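Reading the Claims: Quality Ratings, Parent Apps and the Early Years Setting
April
Mylene Cabrera
8 min read

Notes for the second half of the module. Bring the prospectus you picked last time, marked up.

1. Where we had got to

Last session we listed the things a nursery can say about itself without anyone being able to check. "Nurturing" was the winner, with "holistic" close behind. We also agreed that a setting can be very good and write very bad brochures, so please don't mark down the staff for the prose. The job now is to look at claims that seem firmer: a rating, a ratio, a piece of software.

2. What a rating measures

A rating is a score on a form, on the day somebody filled in the form. Most schemes lean on what can be written down: training certificates, floor plans, policies, displays at child height. Those things matter. They are also the easiest things to get ready for a visit.

What is harder to score is whether an adult gets down on the floor and waits for a two-year-old to finish a sentence. Inspectors do watch for this, and some of them are sharp. Still, a couple of hours in one room is a small sample of a year.

Questions to ask of any rating in your prospectus:
- When was it given, and how many of the staff from that time are still there?
- Did the setting apply for it, or was it inspected anyway?
- What would have had to go wrong for it to score lower?

If you can't answer the third one, the rating is telling you very little.

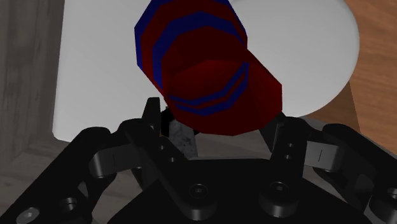 3. Ratios on paper and ratios in the room

Stekmont, the chain we use as our running case, prints its ratio on the front page: one adult to 3 children in the baby room. Read the small text and you find this is worked out across the whole day, manager included. At lunch, with one person on a break and another changing a nappy, the baby room can look quite different.

I don't say Stekmont is lying. The sum is done correctly. But an average over a day hides the half hour that parents would most like to know about, and the people who wrote the page must know that.

Compare Misov, a single-site nursery in our reading pack. Its page gives no ratio at all, only a staff rota. You have to do the work yourself, and the result is less flattering than the Stekmont figure and a good deal more useful.

Exercise (in pairs, 30 minutes): take the Misov rota and find the two thinnest points in the day. Then write one sentence for parents that says so plainly.

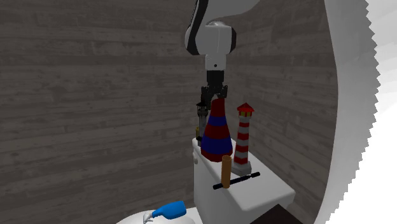

4. The parent app

Both settings use Skumard, which lets staff log naps, meals and "learning moments" with a tag from the curriculum. The sales sheet says that over 100 tags are available. Why a tired adult with eight children in the room would want that many is not explained.

The usual case for apps of this kind is that parents feel closer to their child's day. Perhaps they do. The evidence on the sales sheet is a survey of parents who had kept using the app, which leaves out everyone who gave up on it. Look at the Arai study in the pack for a more careful try. It followed two rooms over one term and timed how long staff spent looking at a screen. It is small, and the author says so. I would still put more weight on it than on the survey.

Things to watch for when you visit:
- Is the entry written during the activity or after it?
- Do the quiet children get as many entries as the lively ones?
- Are the same phrases turning up for different children?

The last point is the one students most often miss. Three children who all "showed great curiosity with sand" on one afternoon may well have done so. Or there may be a drop-down menu.

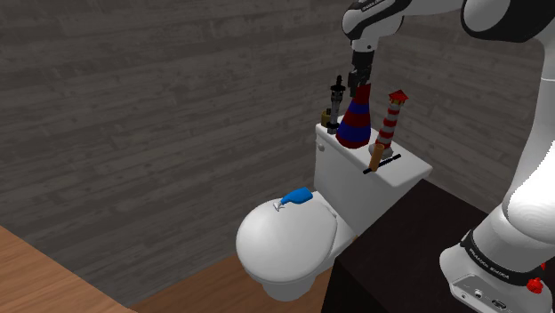
One student on last year's course wrote that this was unfair on staff, who are told to log a set number of entries per shift and would be happy to log fewer. Fair point, and I have changed the essay question because of it. The target comes from management, so your criticism should go there too.

5. For next time

Read the Arai study, skipping the appendix. Write one page on a single claim from your prospectus: what it says, what it would take to check it, and whether you believe it. "I can't tell" is an acceptable answer if you show why.

Essay titles go up after the break. Late work to the office, please, and not under my door.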